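Jolau adds swivel armchair to its Hurkholm seating range

Furniture maker Jolau will start selling a swivel armchair in August, the first chair in its Hurkholm range to turn on a round base. Until now the range has been made up of two fixed sofas and a footstool.

The chair has a rounded tub back and a thick seat cushion, and is covered in velvet. It was drawn by Svenja Tanner, who has worked on the range since it began, and is meant for flats and smaller sitting rooms where one seat has to face both the table and the window.

"People kept asking us for a single chair to go with the sofa," said Tanner. "We tried a version with legs first. It took up more floor and it was a nuisance to move when you wanted to talk to someone behind you." 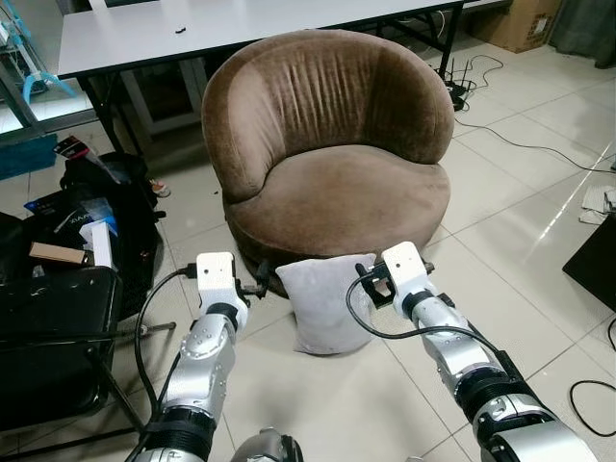

The Hurkholm swivel armchair in brown velvet, with a small light grey pillow.

The first run is 300 chairs. They will be sold through the Jolau shop and by Barajas, which already stocks the rest of the range. Each chair is priced at 900 euros including delivery to the door, and comes with a guarantee of five years on the base. Small pillows are sold separately.

Velvet creases with use, and the care leaflet supplied with the chair explains how to brush the pile and deal with spills. Fabric samples can be ordered free of charge from July.

Shops wishing to stock the chair should contact Andri Eberhard in the trade sales office. Press questions and requests for further pictures go to Veronika Zaugg at Jolau.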